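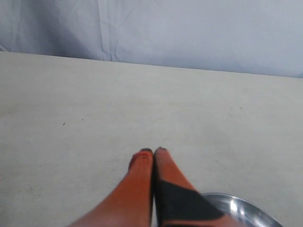

View from the wrist camera: the two orange fingers of the gripper over the work table, with the rim of a metal dish at lower right.

Kodatus releases Flevero 7, planning software for robot arms that work from a wrist camera

AMSTEAD, 03/01/2018 – Kodatus announces today the general release of Flevero 7, the new version of its perception and planning software for small robot arms. The release brings a new grasp planner, a faster way to calibrate the wrist camera, and a recording tool with which the operator can review every motion after it was executed.

Flevero is used by laboratories and small workshops where the arm has to handle objects of different shapes on an ordinary table. In such places the camera is often mounted at the wrist, near to the fingers. This position gives a close view of the object, but it also makes the work of the software more difficult. The fingers cover a part of each picture, and a shiny object such as a metal dish can show bright reflections which older versions of Flevero sometimes took for an edge.

"Our customers asked us for this during a long time," said Itzel Becerra, head of product at Kodatus. "They do not want to paint their bowls gray or to change the lamps in the room. They want to put the object on the table and start. With version 7 we treat the reflection as a separate thing in the model, and the planner knows that it should not trust it."

The new grasp planner is called Gazi. It calculates a mask of the fingers from the joint positions and removes them from the picture before the search for objects begins. The mask can be adjusted by the user when tape, rubber pads or other covers are added to the fingers, so it is not necessary to prepare a new model of the gripper each time. For objects that are only partly in view, Gazi first proposes a short motion of the wrist to see more of the rim or the handle, and after this it plans the grasp.

Kodatus tested the planner in its own laboratory with 2557 recorded grasps on bowls, dishes, cups and small tools. The recordings were made on light tables in front of plain cloth, and also on shelves with mixed background. A set of 1000 of these recordings is included with the software, together with the planned path and the executed path for each one.

"We included also the grasps that failed," said Kavinda Gunawardena, who leads the perception team. "A user who sees why the plan was wrong can correct the settings alone. Before, he had to write to us and wait for the answer."

Calibration of the camera is now made with 18 arm positions, which the software selects by itself. The operator fixes the printed target on the table, confirms that the space is free, and starts the procedure from the main screen. If the target is not visible in one position, Flevero chooses another one and continues.

Flevero 7 can open projects from version 6. Custom scripts which call the old planner will continue to work, but Kodatus recommends moving them to Gazi, as the old planner will receive only corrections of errors.

Availability
Flevero 7 is available now for all customers with a valid maintenance contract, at no additional cost. New customers can request a trial license through the Kodatus sales office in Amstead. The user manual is supplied in English, Spanish and Portuguese.

About Kodatus
Kodatus develops control and perception software for robot arms. The company has its office and test laboratory in Amstead.

Press contact
Reinaldo Guimarães, Communications, Kodatus

Technical questions
Qianru Fu, Customer Support, Kodatus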